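Workshop tips: hand-held grippers for soft fruit

These notes cover the two-finger hand-held gripper built at the Maltdale shared workshop and tested on a kitchen table. Fit the ribbed pads before setting the linkage. Both pads must meet flat along their length; if one leads, slacken its outer pivot and reset.

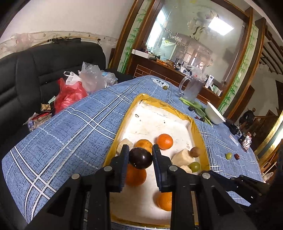

Start with small round fruit. Grapes show uneven closing sooner than citrus does. Lift 10 times from the tray, then 10 from the cloth, and check the skin for pad marks after each set. Peeled banana leaves a film in the ribs. Wipe it out with a damp cloth and leave the pads to dry.

Umesh Vashisht sets the jaw stop with a 2 mm shim. A grape should sit between the tips without the jaws fully shut. Dates are wrinkled and can be held harder.
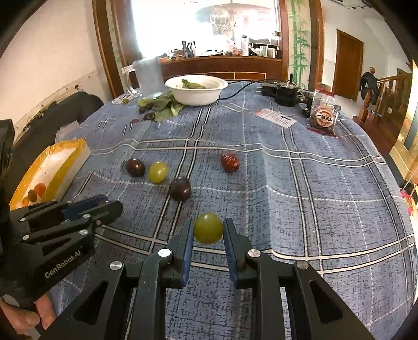

Page last changed: 12 Apr 2026

Pivot pins: one drop of light oil per pin, none on the pads. If a jaw lags its twin, look for grit in the linkage before replacing anything. Vivek Rawat logged 534 lifts on one pair of pads before the ribs rounded over. Spare pads are in drawer 17, under Zemia.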